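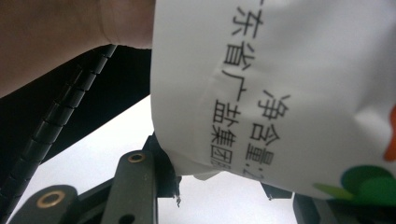 Bremdale Slow-Sinking Pellets for Goldfish and Pond Fish

Anyone who has kept fancy goldfish for a while will know the sight of a fish bobbing about near the surface after its supper, tail up, looking rather sorry for itself. We had years of it with our own orandas before we started looking properly at how they were being fed, and the Bremdale pellet grew out of that. It is a small, soft, slow-sinking pellet for everyday use, and it has been the main food in our own tanks ever since.

Most floating foods ask a fish to come up and gulp at the surface, and a greedy goldfish (they are all greedy goldfish) will take down a fair bit of air along with its dinner. A pellet that drifts down through the water lets the fish feed at its own level, and the slower ones in the group get a chance too. We make no promises about curing a fish that is already unwell — please talk to a vet who sees fish if yours is floating on its side or has stopped eating — but as a day-to-day food we are very happy with it.

What goes into it

The base is white fish meal and wheat germ, with a little spinach, garlic and spirulina. Wheat germ is gentle on the stomach and suits cooler water, so a good many of our pond customers change over to Bremdale in October and stay on it until the fish slow down for the winter. There is no added dye, and the pellets come out a plain greenish brown. They smell strongly when you first open the pack, rather like a harbour on a warm day, and you do get used to it!

Sizes

Small is for young fish and for the smaller fancy breeds such as ranchu and pearlscale. Medium suits full-grown fancies, commons and shubunkins in a tank. Large is really meant for ponds, and for koi up to middling size. If you are caught between two sizes, choose the smaller one. A big fish will happily eat a small pellet, but a small fish will chew at a large one for ages, spit it out and leave you the crumbs to clean up.

All three sizes come in a resealable pouch with a scoop inside. A level scoop of the small pellet holds nearly 60, which makes it easy enough to work out what you are giving.

How to feed

Feed once or twice a day, and only as much as the fish will finish in a couple of minutes. For fancy breeds we like to soak the pellets first. Put the scoop in an egg cup of tank water for 30 seconds, then tip the whole lot in. Any longer and they start to fall apart, which clouds the water and wastes good food. Lift out anything left on the bottom with a net or a turkey baster before you put the lid back down.

In a pond, watch the water temperature as well as the calendar. Cut back as it cools, and stop altogether once the fish are no longer coming up to look for food. They will not thank you for a full stomach in cold water, however hopefully they look at you on a mild afternoon.

When changing from another food, mix the two together for the first week or so. Goldfish are seldom fussy, but we have known koi to sulk.

Keeping it fresh

Store the pouch somewhere dry and dark with the seal pressed firmly shut. The cupboard under the tank is handy but often damp, so a kitchen shelf is a better home for it. Use within 30 weeks of opening. Large pouches can be split, with half kept in the freezer in a tub with a tight lid.

Goes well with

Flultholm Feeding Ring, which keeps pellets away from the filter intake.
Barnier Gel Food, for a softer meal once or twice a week.
Chuang Daphnia Cubes, frozen, and a great favourite with fry.

Ordering

Product code 273. Please add the letter S, M or L for the size you would like. Orders containing frozen food are sent separately, early in the week, so that nothing sits in a depot over the weekend. Unopened pouches of dry food can be returned in the usual way, but we cannot take back frozen items once they have left us.

Page last updated January 9, 2020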